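Handout 3: Sorting and stacking tableware

Okay, so last time we got through glassware, and I promised bowls and plates. If you missed it, the Gashaw reading covers most of it (skip the part on silver, I don't test on it).

I learned stacking at the Brorkalham canteen, where we put out 784 covers on a busy lunch, and I still do it the way they drilled into me. Largest piece at the bottom, always. Feel the foot ring of each bowl before you set it down - a rough one will scratch the glaze underneath. Keep a stack light enough to shift without grunting. For practice, give yourselves 60 minutes in the Zotton kitchen.

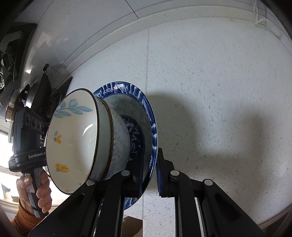 Mixed patterns are where people slow down, and I get it, you want to match everything up first. Don't! Sort by shape and size and leave the decoration for the shelf. A white bowl with a brown rim and yellow flowers can share a stack with a speckled bowl and a larger plate with dark blue scrolls on its wide rim. Matching sets can wait until you're at the cupboard.

For next time: read the Sternanik chapter on chips and cracks, and bring a dish towel.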